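**Rendwood releases its full setup and care guide for the Bang table-setting cell**

2/22/25

Rendwood is happy to share the complete setup and care guide for Bang, its simulated table-setting cell. The guide is free to download, and it covers everything our team does to get the arm ready for a run and keep it behaving afterward!

Bang lives entirely in simulation: one white arm, one black gripper and a table with napkins and utensils to handle. Small things still go wrong in there. A fingertip pad that is set a hair too wide will drop a folded napkin just as surely as it would on a real bench, and a base that has drifted from its saved position throws off every pick that follows.

"We kept the fixes in our heads for far too long," said Lilla Dudás, who leads the Bang project. "I love that a new person can now open the guide in the morning and have the cell picking napkins by lunch."

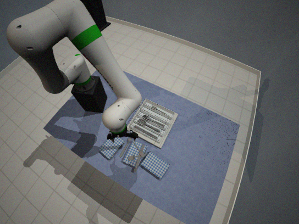
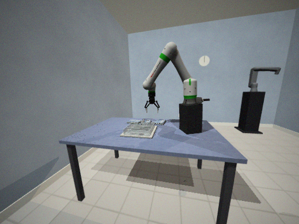
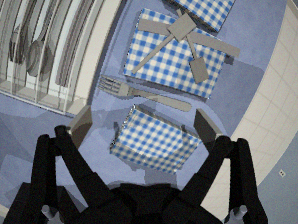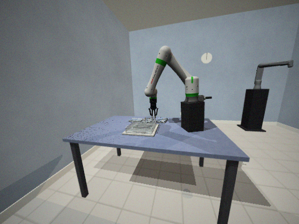 *The Bang cell in simulation, with its arm and gripper at the blue table.*

The setup chapter has 4 stages: seat the base, zero the joints, match the finger pads, then check the views. Kiều Phí wrote the section on finger pads and tested it against 952 recorded grasps, 141 of which had slipped. Sorting through those slips led her to a new pad friction setting and a slower close on thin cloth (the old close speed was fine for forks and terrible for napkins).

Joint zeroing gets a longer treatment than most readers will expect. Joon-young Sung rewrote it in November after a software update changed the order in which the joints report home. His version includes a short script that stops the run if any joint reports out of turn, and the message it prints is in plain words.

"My favorite part is the repair log," said Sung. "You see what broke, what we tried first, and what we tried after that. Some of the first tries are pretty embarrassing and we left them in."

The care chapter lists 5 checks to repeat after every scene change, from contact settings on the tabletop to the wrist view. Ok-hee Yoo will update it as reports come in.

The guide works with the current version of Dremine, the scene editor used to build the cell. Older Dremine scenes will open, but pad settings have to be entered again by hand.

Questions and corrections are very welcome and should go to Jin-sol Yeon at the Rendwood press desk.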